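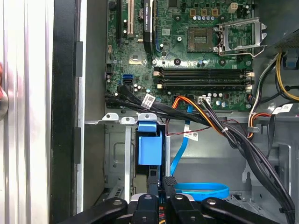
Back on the old desktop this Sunday. Plan is to strip it to the board, clean it, put a different processor in and hand it on to my neighbor's kid for schoolwork. 

Memory came out first. It went into an egg carton, one stick per row. I did not number them. They are all the same size and speed.

Cooler next. Four screws, loosened a bit at a time in a cross pattern. The old paste had gone to chalk. I twist the cooler a little before lifting. If you pull straight up on a stuck one you can take the processor with it, and I have done that on another machine.

Then the lever, then the bracket, then the chip straight up by its edges. With the bracket folded open you get a good look at the contacts. I go over them with a flashlight held low from two sides. A bent one catches the light differently from its neighbors.

No bent ones that I can find. I'll check again in the morning with better light.

Someone asked if you can clean the socket. I don't. No brush, no swab, no canned air up close. If there is dust in there I use a hand blower from a distance and leave it at that.

The cables in this case are a mess and I blame the layout. Everything heads for the same corner. Most of them are black, so following one from end to end means putting a finger on it and keeping it there. The orange and yellow wires are a relief.

A couple of the black ones have barcode labels wrapped on them. I leave labels like that alone. They peel halfway and then you have glue on your fingers and on the cable.

I'm keeping the SATA cable. It clicks in and holds. I have a drawer of newer ones that don't.

The replacement chip is from Serby, the parts counter on Buenaventura. Used, pulled from an office machine, $4. They had a whole tray of them. I asked if it was tested and the man said it was tested when it was in the office machine.

Before buying I looked up the board's supported list and read it twice. Same socket does not mean it will run. Some boards need a BIOS update first, and you have to do the update with the old chip still in. I did mine last week.

Expansion slots: there is still a white PCI slot on this one. I have a sound card that would fit. I'm not going to put it in. The kid does not need a sound card from my closet.

Dust report. Worst was the front intake, which had a felt pad on it by now. Second worst was the power supply. I did both on the back steps with a paintbrush and the vacuum hose held a few inches off. Hold the fan blades still while you do it.

Paste: a dot the size of a small pea in the middle, cooler down, screws in the same cross pattern. People argue over lines and crosses. I have used the dot for years and my temperatures are fine.

Drive is a used SSD, 485 GB as the computer counts it. Enough for school. I wiped it on my own machine already.

Total so far is the chip and a tube of Odusura paste. The case, board, memory and power supply were all here.

Stopping for supper. Screws are in a jar lid — case screws on one side, board screws on the other — and the lid is on top of the fridge where the cat doesn't go.

Next post when the chip is in.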